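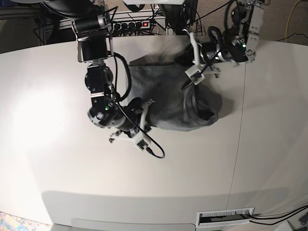

Automation and Everyday Work
Unit 6: Can Machines Do the Chores Yet?
Instructor: Ignacio Quintana
Revised 2024-08-14

Purpose of this unit

Students will compare tasks that machines already perform well with tasks that remain difficult, and will learn to read claims about household and shop-floor robots with care. The reading by Palacios (course packet, part two) should be completed before the lecture.

6.1 Two kinds of chores

A chore is called structured when the object, its position and the required motion are known in advance. Placing identical parts in a tray is structured. A chore is called unstructured when any of these must be worked out on the spot. Most housework falls in the second group, and so does a good deal of work in laundries, kitchens and repair shops.

The line between the two can be moved. A shop may fix the position of a part with a jig and so turn an unstructured job into a structured one. Households seldom accept this kind of change.

6.2 Cloth as a test case

A rigid part has one shape. A garment has a new shape each time it is set down. Folds hide hems and openings, and a pull at one corner moves material elsewhere. The machine must first find an edge, then grasp a single layer, then spread the cloth before any folding can start. Two arms are commonly used, so that one can hold while the other pulls. Cameras mounted near the grippers help with the close view, although the fingers often block part of it.

Students should note that the folding itself is usually the easier half of the job. Spreading a crumpled garment is where most attempts are lost.

6.3 The Clanley exercise

In July the department reviewed records from the Clanley laundry exercise. The system was given 280 garments, one at a time, and produced an acceptable fold on 66 of them without help. An operator stepped in on the rest. Single garments took up to 763 seconds. The records do not separate thin fabrics from heavy ones, and this limits what can be concluded - a point for discussion in section.

6.4 Reading a claim

When a firm such as Tornell or Fakov states that its machine "does laundry," ask the following:

Who placed the garment, and in what state?
Was a person controlling the arms at any point?
How many attempts were made, and how many are reported?
Had the machine been trained on the same garments?
What happened after a failed grasp?

6.5 Assignment

Choose one chore from home or from a workplace you know. Divide it into steps, mark each step as structured or unstructured, and state which steps you would give to a machine at present. The paper may not exceed 2000 words. Diagrams do not count toward the limit. Papers are submitted at the start of the Unit 7 lecture.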